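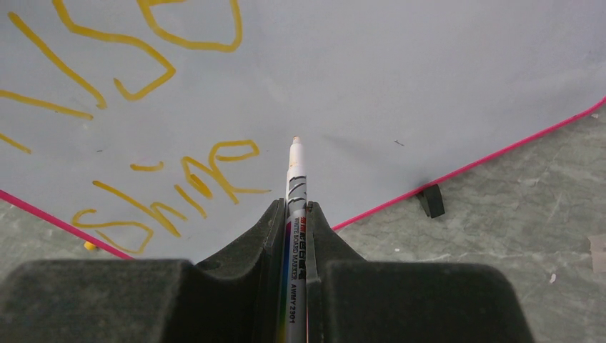 Save corruption in Rirkinix is still open and took up the whole day again. The short version is that the autosave and the level streamer both write to the profile when the player crosses from the harbor map into the tunnels, and whichever finishes second wins. Asanka and I drew the write order out on the wall before touching any code. Please leave it up until the fix is merged.

Tania Mondal | 26 Feb 2025
Print | E-mail
Shares: 2 | Comments: 11

Setup. Build 439, the Prustis branch with the new streamer on. Test machine is the old one under the window, slow disk on purpose. Started from the clean profile every time and copied the folder off after each run so there is something to compare.

Runs. Walked the harbor gate 15 times with autosave on default. Bad profile on 2 of them. Both bad ones load, but the inventory is from before the gate and the quest flags are from after it, so the ferryman thinks he has been paid and the player still has the coins. This matches what the outside testers wrote in. A couple of them called it a free money exploit, fair enough.

Turned autosave off and repeated the same walk. No bad profiles. Turned it back on and put a delay of about 11 seconds on it after any map change. No bad profiles there either, but I don't want to ship a delay. On a slower disk the streamer could easily still be going.

What I tried in code:

First attempt was a lock around the profile write. It works in the harbor and then hangs on the Sultana map, where the streamer asks for a save from inside its own callback. Backed that out.

Second attempt is a queue. Everything that wants to write puts a request in, one thread does the writing, and it goes to a temp file that gets renamed at the end. Sultana loads. The harbor gate was fine for as long as I had time to walk it, but that was only a few crossings before the meeting, so I'm not calling it fixed.

Side effect to look at: the save icon now stays on screen too long when several requests are waiting. Asanka wants to merge requests of the same type. I agree, but after the patch. The icon can be ugly for one release.

Also noticed, unrelated: the gate door sound plays twice if you back up while it is opening. Filed under audio, low.

Old saves. We can't repair a mixed profile properly, there's no record of which half is right. Asanka Gazi has a script that compares the quest flags to the inventory and rolls the flags back to the last inn. Players lose a bit of progress. He'll run it over the profiles people attached to their reports.

The Fletitz port uses the same save code and nobody has tested it with the streamer on. Need a build from them before we talk about a patch date.

Tomorrow: full set of gate crossings on the queue version, then the same on Sultana, then pull the power in the middle of a write and see what is left in the folder.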